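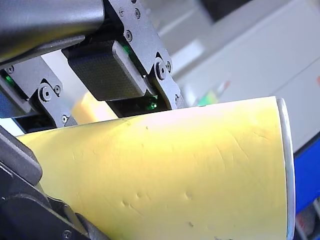
有位读者留言说,自带杯这件事,说到底是有闲的人才做得起的,早上赶地铁的人哪里顾得上洗杯子、晾杯子,还要记得把它装进包里,店家肯给一只纸杯,已经是一天里难得的体贴了,何必连这点体贴也要拿出来说。

这段话我看了好几遍,越看越觉得说得在理,又总有一点地方放不下,所以想坐下来慢慢写一写。上一篇我写的是自己怎么戒掉一次性杯子,语气大概有些得意,现在回头看,脸上是要发热的。那位读者没有骂我,话说得很客气,可我知道自己是被轻轻敲了一下。

我先把她说对的地方认下来。我在家里工作,厨房离书桌只有几步路,杯子用完顺手一冲,倒扣在窗台上,下午就干了。这样的日子过久了,人会产生一种错觉,以为自己的好习惯是品性好的缘故,其实多半是房子的格局好。我从前在 Baudry 上班的时候,每天早上七点出门,转两趟车,到了公司楼下,脑子还没醒,手已经伸出去接咖啡了。那几年我喝掉的纸杯,要是一只套一只地摞起来,恐怕比我人高出好几倍。那时候要是有人站在咖啡店门口劝我带杯子,我大概会点点头,然后在心里嘀咕一整天。

所以我不想劝谁。我想说的是另外一件事,就是我们究竟是从什么时候开始,把“喝一口东西”和“扔一样东西”绑在一起的。

我小时候住的那条街上有一家豆浆铺,早上五点多就亮灯,铺子里一口大锅,门口两张条凳。来喝豆浆的人,要么坐下用铺子里的碗,要么自己端个搪瓷缸子来打回去。我家那只缸子外面磕掉了好几块瓷,里面有一圈洗不掉的豆浆印,母亲嫌难看,可每次还是递给我的那一只。我端着它走回家,烫得两只手轮流换,走到巷口一定要停下来先喝一口,喝完嘴唇上一层皮。谁也不觉得这是在保护什么,大家只是没有别的东西可以装。

后来铺子换成了塑料杯封膜,再后来铺子没有了。我并不怀念那种没得选的日子,冬天端着敞口缸子走一条街,洒在棉袄袖子上是很狼狈的,回到家袖口冻得硬邦邦。方便是好东西,我年纪越大越不肯说方便的坏话。只是方便来得太快,快到我们没有来得及给它留一个位置,它就把所有的位置都占了。如今坐在店里喝的人,桌上放的也是纸杯,明明身后就是水池,明明要坐上一个下午。这一点我始终想不明白。

去年八月我去 Dendmont 住了一阵,租的房子楼下有家小店,名叫 Zindell,只卖咖啡和两三样点心。店里的规矩很简单:坐下来,就给瓷杯;要带走,才给纸杯。没有贴标语,没有画地球,也没有减几块钱的优惠。店员只是抬头问一句,坐一会儿吗?你说坐,他就转身去架子上拿杯子。那些杯子大小花色都不一样,有几只看着像是从旧货摊上凑来的,把手上还有补过的痕迹。我第一天拿到一只蓝边的,第二天是一只胖肚子的,到后来竟然有些盼着,想知道今天轮到哪一只。

我跟店里的人聊过,问他们为什么这样做。我以为会听到一番道理,结果对方想了想,说瓷杯喝着烫嘴的时间长一点,客人会多坐一会儿,多坐一会儿,点心就卖得出去。我听了大笑,回去的路上却一直在琢磨。他们店里记过一笔账,一年下来纸杯少用了1214只,这个数目写在收银台后面的小黑板上,字很小,不留心根本看不见。1214只算多吗?放到一座城里,大概连一个早高峰都抵不过。可是对那间小店来说,那就是实实在在的一年,有人洗过,有人擦过,也摔碎过几只。

我喜欢那块小黑板,因为它不对着客人。现在太多的好事是对着客人做的,做一分要说三分,说到最后,听的人先累了。

说到这里,我也得讲一讲那些让我不大痛快的经历。有一回我带着自己的杯子去一家连锁店,就是 Triltix,商场里常见的那种。店员很热情,夸我环保,然后拿出一只纸杯打好饮料,再倒进我的杯子,纸杯随手丢掉了。我站在柜台前,一时不知道该说什么。她解释说机器是按纸杯的刻度定量的,换了杯子怕量不准,会被扣分。她年纪很轻,额头上全是汗,后面还排着长队,我怎么忍心跟她争呢,只好说了声谢谢,端着走了。那杯饮料我喝得很慢,心里倒没有生气,只是觉得荒唐,好像我绕了一大圈,又回到了原来的地方,还多背了一只杯子。

这件事让我明白,习惯这种东西,光靠喝的人改是改不动的。定量的刻度、洗杯子的水池、洗杯子的人手、排队的时间,哪一样都连着另外几样。那位读者说赶地铁的人顾不上,我想她说的其实也是这个意思。担子不该只压在早上七点那个没睡醒的人身上。如果店里坐着喝本来就有杯子用,如果带走的杯子可以在下一站还掉,那么没睡醒的人照样可以没睡醒,什么都不必记得。

我知道有人会说,洗杯子也要用水,也要用电,瓷杯烧出来更费火,算下来未必划算。这笔账我看过几种算法,结论各不相同,差别大半在于一只杯子究竟用了多少回。我没有本事替谁裁定,只能说说自己家里的情形。我那只搪瓷缸子,就是小时候打豆浆的那只,还在。母亲搬家时想扔,我要了过来,现在放在书桌上喝茶。它用了大约2000回还是更多,我没法知道,总之早就过了需要算账的年头。一样东西用到这个份上,你是不会拿它去和别的东西比的。

家里还有4只玻璃杯,是结婚时朋友送的一整套里剩下来的,其余的都在这些年里陆续打碎了。每碎一只,我都心疼一阵,也都记得是怎么碎的:有一只是半夜找水喝碰掉的,有一只是孩子学着倒果汁,两只手捧着,捧得太用力,一滑就下去了。孩子当时吓得不敢哭,我蹲下来跟他一起把碎片扫干净,他后来再也没有打碎过杯子,端什么都小心翼翼的。我有时候想,人对东西的轻重,大概就是这样学来的,打碎过,才知道手上该用几分力气。要是从小用的杯子都是喝完就丢,捏瘪了也无所谓,这一课不知道要到哪里去补。

当然,纸杯也有纸杯的好。我并不恨它。医院走廊里有人递过来的一杯热水,夜里火车站的一杯姜茶,孩子幼儿园里用旧纸杯剪出来的灯笼和章鱼,都是我舍不得抹掉的。父亲住院那阵子,病房门口的饮水机旁边总插着一摞纸杯,我每天去接水,同一只杯子用一整天,用到杯口发软,也舍不得换新的,倒不是为了省,只是手里需要有一样用熟了的东西。纸杯到了那种时候,也会变得像一只真正的杯子。所以问题大概从来不在纸上头,在我们拿它的时候,肯不肯多看它一眼。

写到这里,我想回过头来对那位读者说几句。您说店家给一只纸杯是一天里难得的体贴,这句话我是真心喜欢的,我在 Baudry 楼下接过的那些咖啡,也确实陪我熬过了不少难熬的早晨。我只是盼着这份体贴能做得再周全一些,让赶路的人拿得轻快,让坐着的人有一只像样的杯子。至于我自己,上一篇里那点得意,请您当作没看见吧。我不过是住得离水池近罢了。

星期天我打算去一趟旧货市场,想找两只配得上那4只玻璃杯的。花色多半对不上了,高矮差不多就行。要是碰巧看见胖肚子的瓷杯,也买一只。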